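Workshop notes: looking after the bottle cell

The two-arm cell at Drivurstead has been back in regular use since the end of July, and several people have asked what was done to it and what they are expected to do when they book it. Eun-ji Um looks after the cell and wrote most of what follows. Horácio Neves did the cable work and the calibration.

The job the cell does has not changed. Empty drinks bottles go on the table, the arms pick them up and put them in the basket. It sounds simple and most of the time it is, but clear bottles on a white table are hard on the cameras and hard on the grippers, and small faults in the set-up show up very quickly as dropped bottles. Korgate, who take the results from us, noticed the drop in the spring before we did.

Cables first. The camera cables on both arms were replaced with longer ones. The old ones were pulled tight whenever an arm reached for the back of the table, and on the right arm the plug had started to work loose. The new purple cables have enough slack for full reach, with a tie at the forearm. Please leave the ties where they are. If you think a loop is too big, move the arm through its whole range by hand before you decide, and then ask Horácio. The loop at the elbow should hang free on the outside. If it gets caught under the elbow housing it will be pinched on the next downward move, and that is how we lost one in July, on the second day.

Then the grippers. The pads wear along the curved edge before they wear anywhere else. A light line or a few nicks on the edge is fine and needs no action. Change the pair when the flat face is no longer smooth, or when a bottle turns in the grip while the arm is still. Always change both fingers of a gripper together. Spare pads are in the second drawer, in the tin marked Trekura, and there is a sheet inside the lid for you to sign. We change them at 600 hours if nothing has gone wrong before then.

After new pads are fitted, the gripper has to be closed fully once with nothing in it so that the controller can find its zero. Skip this and it will close too far on a thin bottle and not far enough on a thick one. Eun-ji has added the step to the start menu, so it takes one key press and a few seconds of waiting.

Cameras. There is one above each gripper, on the white mount, and they get knocked more than you would think, usually by someone leaning in to pick up a bottle. After any knock, run the short check with the basket in its usual place near the back of the table. The whole front of the basket rim should be in view with the fingers open. If it isn't, the mount has slipped.
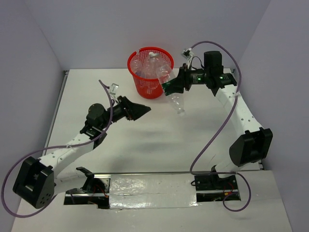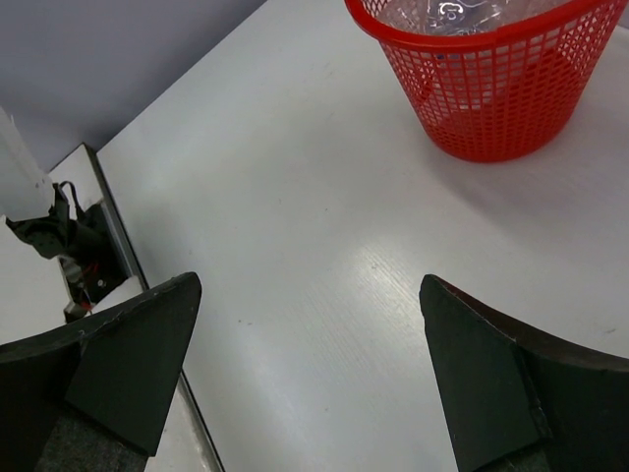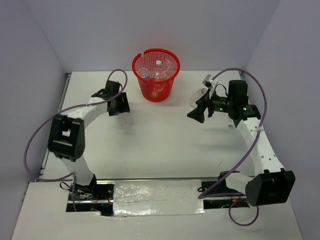 The red basket and the white table at Drivurstead

The table itself needs more care than it used to. The lamps give a bright patch in the middle of it, and scuffs and specks near that patch can be taken for the edge of a bottle. Wipe the surface with a damp cloth at the start of the day and again after lunch. Don't use the spray from the kitchen, it leaves a film that makes the glare worse. Marks that don't come off with a cloth should be noted in the book so that Eun-ji can mask them out.

The clear covering on the panel between the two bases stays on. It is creased and catches the light, but it lies outside the working area and makes no difference to the picking. Keep tools off it all the same, and keep fingers and sleeves away from the openings on either side, where the thin red wires run. If a wire has come out of its connector, press the stop, switch off at the wall and tell one of us. Don't push it back in with the power on.

The basket will be replaced when the new ones come from Ham. Until then carry on with the red one, and use it with the gap in the rim to the back left as you stand at the front. The software has learned the rim with the gap in that position and the drop point is set from it. Turn the basket round and the arm will still let go in more or less the right spot, but the check will fail and you will waste a morning looking for a fault.

On numbers, the log stood at 3244 picks when we closed the last report, and 483 of those needed a second try. Most of the second tries were bottles lying with the neck towards the gripper. Horácio is trying a slower approach for those and will write it up when he has enough runs to say anything useful. The slower approach is off by default, so you don't need to change any settings.

At the end of a session, park both arms, empty the basket, put the bottles back in the crate with their caps on and switch off the lamps. Leave the controller running, as it copies the day's log overnight.

Bookings for the cell are on the usual sheet by the door. From 01/10/2021 each booking includes a quarter of an hour at the start for the wipe-down and the camera check, so please don't book right up against the person before you. Eun-ji will go through the pad change with anyone who hasn't done one, and it takes two people the first time - one to hold the finger steady and one on the screws.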